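Search this site
Go

Print this page | E-mail this page

Short Books, Long Talk – speaker notes
Library evening, 2024-06-03 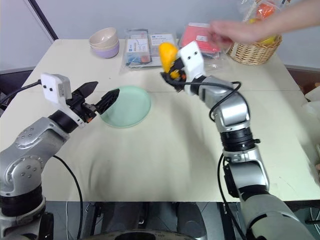 Start with the question from the sign-up sheet: why read stories when you could read a novel? Don't answer yet. Ask who finished a story collection in the past year, wait for hands, then tell them mine.

It was Vekier, 13 stories all set in one harbor town, and I read it twice in a month! The first time I went straight through. The second time I skipped around, and the woman who sells stamps in the opening story turned up again as somebody's grandmother near the end. I had missed her completely.

(Hold up the book. Read the first paragraph of "Salt Week," slowly, it's short.)

Next, Irkedside. Very different – 300 pages, only four stories, each one close to a small novel. Mention the ferry story. Don't give away the letter. If someone has read it already, let them talk, because people get excited about this one and so do I.

Slow down here. How I read a collection:
- one story a sitting, then close the book
- write one line about it before bed
- the title story last, wherever it's printed

Somebody will say that authors put stories in order for a reason. They do! I go back and read in order the second time.

Reading challenge: the goal was 40 stories each. As a group we reached 1174, and I still can't get over that. Big thank-you. Ask for favorites and write them on the board, titles only.

Last part is Etidik, our pick for September. I'm only halfway in, so no verdict, but the dialogue is wonderful and I laughed out loud on the bus. Read page 40 if there's time, otherwise skip to questions.

Copies are at the front desk. Sign-up sheet goes around now.

Related items
Irkedside: questions for your group
Hsu Reading Room: summer hours
Reading challenge: how to log your stories
Vekier, first impressions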